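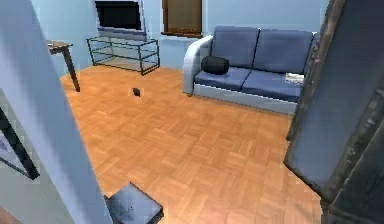 4. Recording a transfer

Use this section when a person in custody has been moved, or when you have been told that a move is planned. You need Editor rights in Kollora to complete these steps. Viewers can read a transfer record but cannot open or change one.

4.1 Before you start

Have the case number ready, along with the name of the facility the person is leaving. If you have a court order or a written notice, scan it first. Kollora accepts PDF and JPEG files. Each transfer record holds up to 200 pages of attachments.

4.2 Opening a transfer record

1. Sign in and select Cases from the left menu.
2. Type the case number in the search box and press Enter. Searching by surname also works, but spellings vary between court papers and family statements, and the search does not match alternate spellings.
3. Open the case and select the Custody tab.
4. Select New transfer. The current facility is filled in for you.
5. Check the current facility. If it is wrong, select Cancel and correct the last custody entry before you go on.
6. Under Destination, pick a facility from the list. The list contains 230 prisons, remand centers, and police holding sites.
7. If the destination has not been disclosed, pick Unknown. Do not leave the field blank.
8. Under Source, pick Lawyer, Family, Court, Press, or Official notice. You may pick more than one.
9. Enter the date and time you received the information. Use the 24-hour clock.
10. Select Save.

Note: The time in step 9 is the time the news reached your office. The time of the move itself goes in the Departure field, which may stay empty.

Caution: Never guess a destination. A saved destination appears in the letter-writing bulletin the next morning at 6:00, and mail sent to the wrong facility is often not returned.

4.3 When the destination is unknown

Saving a record with Unknown as the destination starts the contact timer. The timer is shown in orange on the case page and counts the hours since the last confirmed contact with the person or their lawyer.

1. On the Custody tab, select Inquiries.
2. Select Add inquiry for each office you have written to or called.
3. Attach the reply when it comes, including refusals.
4. When the location is confirmed, open the transfer record, change Unknown to the correct facility, and select Confirm location. The timer stops.

A phone call from the person counts as confirmed contact only if a lawyer or relative spoke to them directly. Messages passed through another detainee are entered under Notes.

4.4 Sentence changes

A transfer does not change the sentence fields. If the move follows a verdict or an appeal ruling, update the Sentence tab separately. Enter terms in months, with time already served in days.

4.5 Messages you may see

Error 163: The departure date is earlier than the arrest date. Correct one of the two.

Note too long: The Notes field is limited to 1,000 characters. Put longer statements in an attached file.

Record locked: Another editor has the case open. Wait until they close it, or ask your office administrator to release the lock.

For permanent release, see Section 5, Closing a custody entry.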